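Pimik cherche des gens qui plient leur linge sur leur lit (oui, vous !)

Appel à participation – inscriptions ouvertes jusqu'à la fin septembre

Bonjour à toutes et à tous ! Je reviens vers vous avec un nouvel appel, et celui-là me tient vraiment à cœur. Je cherche 20 personnes prêtes à me raconter, et surtout à me montrer, comment elles rangent leur chambre. Le linge propre, le linge « pas tout à fait sale », les chargeurs, les sacs, tout ce qui finit par atterrir sur le lit entre le matin et le soir.

Si vous ne connaissez pas encore Pimik : c'est un petit atelier d'édition qui publie des cahiers pratiques sur la vie à la maison. Le précédent, Tulto, parlait des cuisines minuscules, et j'ai reçu 3,439 messages après sa sortie (je les ai lus, ça m'a pris tout l'hiver, merci). Bon, en bon français ça s'écrit 3 439, ma correctrice automatique me le souligne en rouge, mais je laisse la virgule, c'est mon tableur qui est réglé comme ça. Dans une bonne moitié de ces messages, on me demandait la même chose : et la chambre, c'est pour quand ?

Eh bien c'est pour maintenant. Le prochain cahier s'appellera Valtby et il sera entièrement consacré à la chambre à coucher, avec un très gros morceau sur le pliage.

De quoi on va parler

Je suis partie d'une question toute bête. Où est-ce que vous pliez votre linge ? Dans les livres de rangement, il y a toujours une grande table dégagée. Chez moi, la table sert à manger, à travailler et à faire sécher des pots de basilic, donc je plie sur le lit. Et le lit, comme plan de travail, c'est toute une histoire ! C'est mou, c'est bas, le tissu du dessous bouge en même temps que celui du dessus, et quand on tire sur un coin pour aplatir une manche, on récupère trois plis de drap avec.

J'adore ça, remarquez. J'aime étaler une pièce bien à plat, passer la main dessus, chercher les coins. Le noir, par contre, c'est ma bête noire (pardon). Sur un tissu noir, je ne vois les plis que s'il y a de la lumière de côté, et les petits faux plis du milieu m'échappent complètement. Je me suis mise à étaler les choses sombres du côté de la fenêtre, sur un drap clair, et depuis je m'en sors mieux. Vous avez peut-être une autre méthode, et c'est exactement pour ça que j'écris cette annonce.

Il y a aussi tout ce qui s'invite. Un drap pêche tout froissé, une grande pièce de tissu noir étalée dessus, et à côté un paquet de câbles fins emmêlés : voilà le genre de lit qui m'intéresse. Les câbles, on en fait quoi pendant qu'on plie ? On les pousse ? On les range d'abord ? Moi je les pousse, puis je les repousse, et ils finissent par terre. J'ai demandé autour de moi et les avis sont très tranchés, presque fâchés parfois. 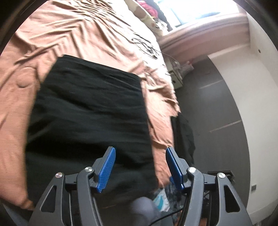
Qui je cherche

Vous n'avez pas besoin d'être doué ou douée pour le rangement. J'ai déjà des gens très organisés dans mon carnet d'adresses, et je les aime beaucoup, mais un cahier rempli uniquement de tiroirs impeccables ne servirait à personne, moi la première.

Vous pouvez vous inscrire si vous êtes majeur, si vous parlez français et si vous vous occupez vous-même d'au moins une partie du linge chez vous. Studio, colocation, maison de famille, chambre d'amis transformée en chambre tout court, tout me va. J'aimerais vraiment avoir des gens qui vivent dans de petites pièces, où le meuble de chevet touche le lit et où il faut se contorsionner pour border le drap de ce côté-là. J'aimerais aussi quelques personnes qui partagent leur lit avec quelqu'un qui ne plie pas du tout de la même façon (racontez-moi la négociation, je veux tout savoir).

Une demande particulière : si vous avez des difficultés à vous baisser, à lever les bras ou à attraper de petites choses, votre avis m'intéresse énormément. On m'a beaucoup écrit là-dessus après Tulto et je n'avais pas assez de réponses à donner. La hauteur du lit, le poids d'une housse de couette mouillée, les coins du drap-housse qui sautent… il y a de quoi remplir un chapitre.

Ce que je vous demanderai

La participation s'étale sur 6 semaines. Je sais que ça paraît long, mais c'est léger, promis.

Au départ, on s'appelle. Une petite heure de conversation, sans préparation, vous pouvez même plier pendant qu'on discute. Je vous poserai des questions sur votre chambre, vos habitudes, ce qui vous agace.

Ensuite, vous tenez un petit carnet. Chaque semaine, vous choisissez une séance de linge ou de rangement et vous notez ce que vous avez fait, dans quel ordre, et ce que vous avez laissé en plan. Quelques lignes suffisent. Si vous aimez écrire, lâchez-vous, je ne me plains jamais d'avoir trop à lire.

En parallèle, vous essayez deux méthodes que je vous enverrai par la poste, sur des fiches. Il y en a une pour les grandes pièces de tissu (draps, nappes, plaids, rideaux qu'on a décrochés et qu'on ne sait plus comment remettre en forme) et une pour les câbles. Vous me dites si ça marche chez vous. Si c'est non, dites non ! J'ai déjà jeté une fiche entière parce qu'elle supposait un lit accessible des deux côtés, ce que je n'ai même pas dans ma propre chambre.

Pour finir, on se retrouve tous un après-midi à la librairie Ó Riain, qui nous prête son étage. Il y aura du thé, des gâteaux, des piles de draps à plier à deux et les maquettes des premières pages. Si vous habitez trop loin, on fera la même chose à distance, avec les gâteaux en moins, désolée.

Ce que vous recevez

Chaque participant ou participante touche 600 euros pour l'ensemble, versés en deux fois : la moitié après la troisième semaine, le reste après la rencontre chez Ó Riain. Les frais de transport pour venir à la librairie sont remboursés en plus, sur justificatif. Vous recevez aussi le cahier à sa parution, et votre prénom dans les remerciements si ça vous fait plaisir (ou un pseudonyme, j'ai eu une « Reine des taies » la dernière fois et j'en suis très fière).

Si vous devez arrêter en cours de route, vous m'écrivez un mot et on s'arrange. Ce qui est fait est payé.

Et les photos ?

Vous pouvez m'en envoyer, c'est bienvenu mais pas obligatoire. Si vous le faites, ne rangez pas avant ! Laissez le sac en plastique chiffonné au pied du meuble, laissez le drap comme il est. Je préfère voir les vrais plis. Pensez seulement à retirer ce qui est trop personnel, comme les courriers ou les ordonnances. Aucune photo ne sera publiée sans votre accord écrit, et vous pouvez changer d'avis jusqu'au départ chez l'imprimeur.

Comment s'inscrire

Envoyez-moi un message par le formulaire du site Pimik, rubrique « Valtby ». Dites-moi en quelques phrases où vous pliez votre linge, ce qui traîne le plus souvent sur votre lit et ce que vous aimeriez ne plus jamais avoir à plier (les draps-housses sont déjà en tête, de très loin). Ajoutez vos disponibilités pour l'appel, matin, midi ou soir. Je travaille volontiers jusqu'à 21 heures, après je ne réponds plus de rien.

Pas de CV, pas de lettre de motivation. Je lis toutes les réponses moi-même et je réponds à tout le monde, même quand c'est non. Je choisirai les participants début octobre en essayant d'avoir des chambres et des habitudes très différentes, donc si vous n'êtes pas retenu, ce n'est pas que votre message m'a déplu, c'est souvent que j'avais déjà quelqu'un avec la même configuration.

Dernière chose : si vous connaissez quelqu'un qui plie les chemises à la perfection sur un matelas mou, faites-lui suivre l'annonce. Je le cherche depuis des mois !

À très vite,
l'autrice des cahiers Pimik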